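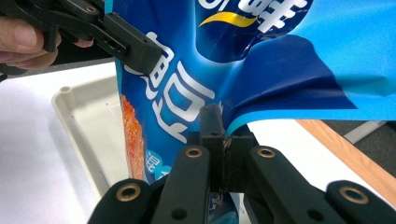

Aivar Urbonaitė wrote in after the April post to ask why I keep snacks in their original bags at all, when a jar with a rubber seal does the job better. It does, for a while. I used jars for most of a year and went back to bags.

The problem is volume. A bag of fried snacks is mostly gas when sealed, and once opened it can be folded down to match what is left. A jar cannot. Half a jar of crackers sits under half a jar of kitchen air, and every time the lid comes off that air is replaced with more of the same. I also lose the printed date and the ingredient list, and I have a cousin who needs the ingredient list.

Current procedure, for glossy film bags up to 140 grams:

Press the air out from the bottom up, slowly. Fried pieces break easily.
Flatten the top edge and fold it over 2 cm at a time -- three folds minimum.
Clip across the middle of the fold. On a wide bag use 2 clips, one near each end.
Store upright, fold at the top.

Crinkled film is the weak point. A crease running across the fold leaves a small channel, and a clip in the wrong place does nothing about it. Smooth the film with a thumbnail first.

The clips are the long Camska ones from the hardware store in Skorkow. The short ones slip on slick film, and I have stopped buying them. Bags over 120 mm wide get the second clip regardless of how full they are.

Rice crackers are a separate matter and I still put those in a tin.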